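How to close a foil bag so it stays closed and stands up?

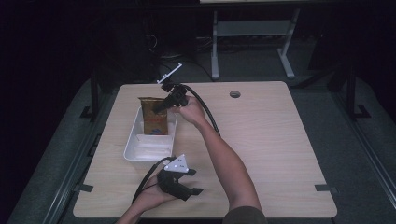 Gergely Kerekes
Jun 26, 2022

I keep a foil bag standing in a shallow white plastic tray on my table. Now the top is only folded over. When I carry the tray to the shelf, the bag falls forward and the fold opens again. I have tried a rubber band, but it slides off after a day or two. The foil is already very creased at the top, maybe this is part of the problem? I don't want to pour everything into a jar, I have no more space for jars. What do you do with such bags?

Grorlow

Push the air out first, this is the step that most people forget. Start at the bottom and go up slowly with the flat hand. Then fold the top 3 times, always in the same direction, and put 2 clothespins on it, one near each corner. With only one in the middle the sides will open. The creases do no harm if there is no hole in them.

For the falling, put the bag against the back wall of the tray and fold the top to the back, so the weight of the clothespins doesn't pull it forward.

Tulow

just buy clips, I got a pack of 20 and still use them

Kushnir

I agree with Grorlow about the air. I would only add that a shallow tray does not hold a tall bag very well. When my bag is half empty I roll it down until it is low and wide, and it stands much better.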